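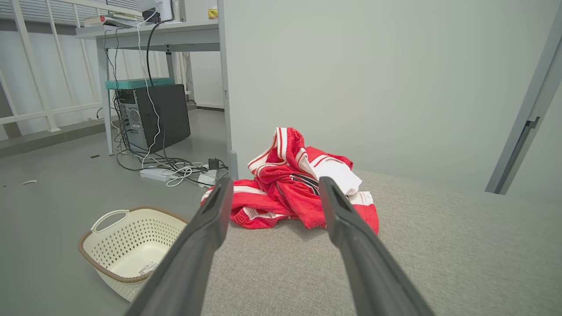 I've had the Triver daybed in my spare room for most of the summer now, and I use it for everything except sleeping. Mostly laundry! It's right at the height where I can sort and fold without my back complaining, so it has become the place where clean clothes land and then, eventually, leave again.

I got the gray one after Agnes Solheim, my neighbor, let me sit on hers for a whole evening (I was supposed to be helping with her taxes, sorry Agnes). Mine was $300 from Sornitell, plus 2 long phone calls about delivery, because they had the wrong apartment down. The guys who finally brought it up were great, though.

So, the fabric. It has a fine, tight weave and I like it a lot. Red jerseys are my test for any surface, because that slippery kind of material slides right off our kitchen table and off the bedspread too. On this thing a folded jersey stays put — you can lay one down with the number facing up, go find the next one, and come back to the same fold.

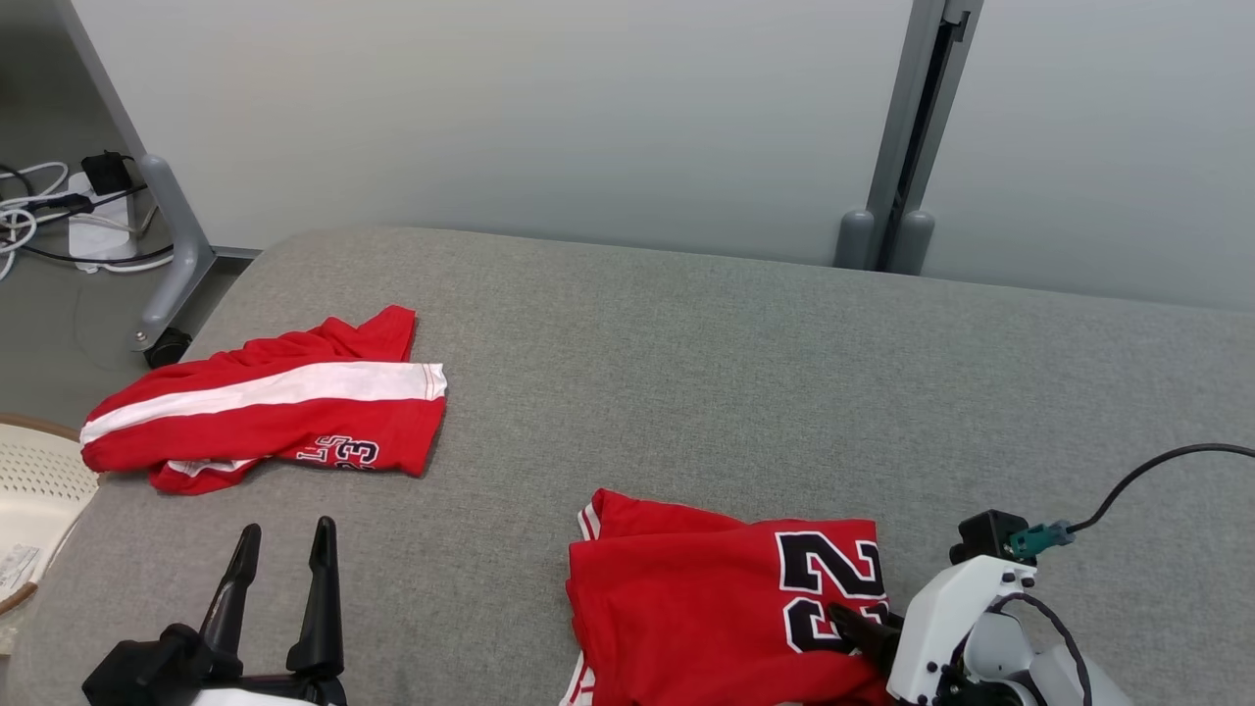

I wish it were a little deeper. Two jerseys side by side is fine, but when I get to bath towels I end up stacking things near the edge, and the edge is rounded, so a sleeve or a hem always wants to hang over. If you fold big sheets you'll want a real table. The padding is also firmer than I expected, great for folding and so-so for a nap. My sister-in-law slept on it for a week and asked for a topper by night two.

Lint is the other thing. Gray hides dust pretty well but white fuzz from socks shows up like crazy, and I go over it with a roller every weekend or so.

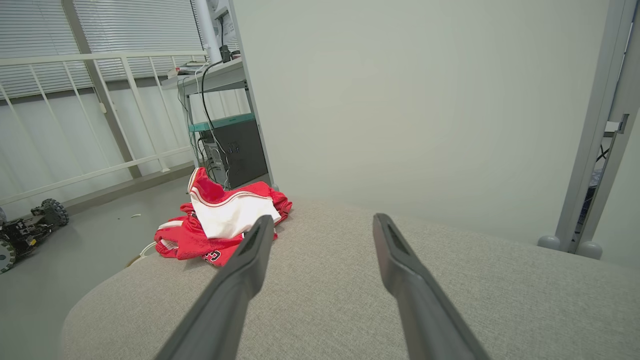
The cushion has kept its shape so far, even with the kids flopping down on it after practice. I'm giving it four stars, and I'd go to five if they made a deeper one. Sornitell told me a bigger size is coming in September, but they wouldn't give me a price.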